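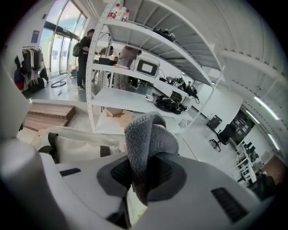 Gripper 2 holding the grey cloth, shelving behind.

Progress report to Vestergaard: hand-held gripper set, upkeep and repair
Prepared by Hongjun Jiang, Girircombe workshop
January 15, 2020

Short one this time, sorry, we are mid-repair and I want the set back in use before I write anything longer. Money table is in the separate sheet as before.

Where we are

Gripper 2 is back together and holding cloth. Gripper 1 is still in bits on the bench. Gripper 3 untouched, works, leave it alone.

Last report said all of them would be done by now. They aren't. Two causes, both ours. We ordered the wrong pads for gripper 1 (right width, wrong bolt pattern) and I did not check the box when it came in. Then the calibration jig got knocked and we lost a good while finding out why the readings had gone off on both machines at once.

Pads

The old pads had gone smooth in the middle. Fine on boxes and bottles, hopeless on fabric: the jaws would close, cloth would slide out as soon as you lifted. New pads from Rurnex are softer and sit deeper in the jaw. Fitted to gripper 2 and run through 300 picks on towelling, folded and heaped. 19 drops. Most of those in the first part of the run, before we backed the screws off a touch. I had them too tight and the pad was bowing.

Thin cotton not tested properly yet. A few goes by hand, looked all right, no numbers worth giving you.

For whoever does the next pad change:
Jaws fully open, power off, battery out.
Bottom screws first, then top.
Lift the old pad from the outer end. Don't lever against the shell, it marks.
Clean out the recess. Lint packs in there and the new pad won't seat.
New pad in, screws finger tight, close jaws on a folded towel, then a quarter turn each.
Open and close a few times, look at the gap from the side. Should be even.

Vent and fan

Gripper 1 was cutting out. We blamed the battery for far too long. It was the fan, choked with fluff from the cloth work, so the motor board got hot and shut itself down. Cleaned, ran again, cut out again after a longer spell. Bearing has gone. Replacement fan ordered from Wavedier, part 1925, on its way as I write.

Vent cleaning now goes on the daily sheet for every gripper used on fabric. Soft brush, then the small vacuum held off the slot. No compressed air, it pushes the fluff further in (we did that once, took an hour to get the shell off and pick it out with tweezers).

Calibration

Jig is now bolted down. Should have been from the start. Gripper 2 recalibrated on it, jaw opening reads correctly at both ends of travel and is slightly out in the middle, by less than we care about for cloth. Would matter for small hard parts. I'd like to redo the middle points once gripper 1 is back so they are done the same day by the same person.

Marker cards: the corners on the older ones are curling and the camera was losing them at an angle. Reprinted on stiffer card. Please everyone store them flat.

Camera mount had nearly 6 degrees of tilt on gripper 2 after the rebuild. My fault, washer left out. Found it, fixed it, reran the check twice and it stayed put both times. Any recordings made between the rebuild and the fix have been marked and set aside, we are not going to try and correct them.

Cables

Still the worst part of the job. Spare leads, chargers and the dead units all live together and people grab whatever is nearest. A charging lead that only works when bent a certain way went round the workshop for weeks becuase it kept being put back. It has now been cut up. Plan is one hook per gripper with its own lead, tagged at both ends. Tags are printed, hooks not up.

Spend

Under on parts, over on hours. Wrong pads go back to Rurnex, they have agreed to a credit less carriage. The fan is cheap. Hours are the trouble, mostly the chase over the calibration and the battery red herring. I don't expect to ask for more but I would like to move the unspent travel line into labour if you're content with that. Need a yes or no in writing, an email will do.

What's next

Fan into gripper 1, shell back on, soak test on the bench with the jaws cycling and no load.
Correct pads for gripper 1, then the same towelling run as gripper 2 so the two can be compared.
Thin cotton on both.
Middle calibration points.
Hooks up.
Written upkeep sheet, one page, both sides. Draft exists, it is mostly the pad steps from this report plus the vent cleaning.

If the fan arrives as promised the first two are quick. Cotton will take longer as we have to settle what counts as a drop. At present a cloth that slips but stays in the jaw is being logged as held, and I'm not sure that is right. Would welcome your view, you had a stricter rule on the August trial and the figures will not line up with that unless we use the same one.

Risks

No spare motor board in the country as far as I can find out. If the one in gripper 1 has been cooked by all the overheating we are waiting on a shipment, and I can't say how long. It tests fine cold. Will know more after the soak.

Pad wear on the softer material is unknown. They may need changing more often then the old ones. I've asked Rurnex for a price on a box of spares and will forward it when it comes.

Gripper 3 still has old pads. Keeping it that way for boxes and bottles until the other two are settled.

Next report once gripper 1 has done its towelling run.

HJ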